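The Third Column

The report to the Visberg Institute was due at the end of August, and by the middle of the month its fourth section still consisted of a heading. The heading was "Method of Handover". Amirul Rondonuwu had typed it in May and had since altered the size of the letters twice.

The rest was in good order. The Calimlim trials had been approved at 3000 attempts, of which 2000 were to be made with the older rule and the remainder with the new one. Under the older rule the arm closed its fingers when the camera judged the part to be near enough. Under the new one, which the proposal called the Gimer condition, the arm was required to wait until the person's hand had stopped moving.

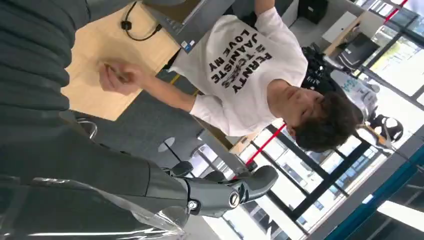 Each attempt was entered in a ledger with three columns. The first recorded the time of day. The second recorded whether the part had been passed, dropped or refused. The third was headed "Remarks", and the funding agreement stated that it was to be completed only where necessary.

Rondonuwu had found it necessary on 450 occasions. He discovered this one evening at twenty past seven, when he sorted the ledger in the hope of finding it empty. The early remarks were of the proper sort: light poor, cable in the way, part too smooth. After the change of rule they grew longer. "Waited for me," he had written. Some pages on: "Waited for me while I answered the telephone." And then, without any comment on the part at all: "I believe I stopped before it did."

He read this last entry several times. The results for the Gimer condition were excellent. Refusals had fallen and drops had almost ceased, and the summary already credited the improvement to the rule. The ledger suggested a second explanation. Over the weeks the person had learned to hold still, a little earlier each day, and the arm had been praised for it.

He wrote to the Gavdale office to ask whether the remaining attempts might be given to somebody who had never worked at the table. The reply came the following morning. It thanked him for his enquiry and observed that the schedule made no provision for a second participant. It asked also when section four might be expected. 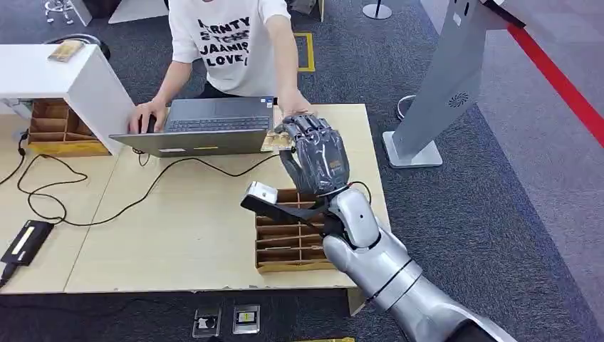
The trial table during work on the handover study.

He replied that it would be with them by noon. Then he drew the chair in, reached across towards the robot's fingers and made himself do it badly, as he had in May, with his hand still travelling and his mind on something else.

The arm waited. He let his hand drift and it went on waiting, until his shoulder began to ache and he was obliged to rest his wrist against the wood. Only then did the fingers close.

He opened the ledger and entered the time. In the second column he wrote "passed". He considered the third for a good while, and at a quarter to twelve he copied its heading into the report, beneath "Method of Handover", and began to type out the remarks in the order in which he had made them.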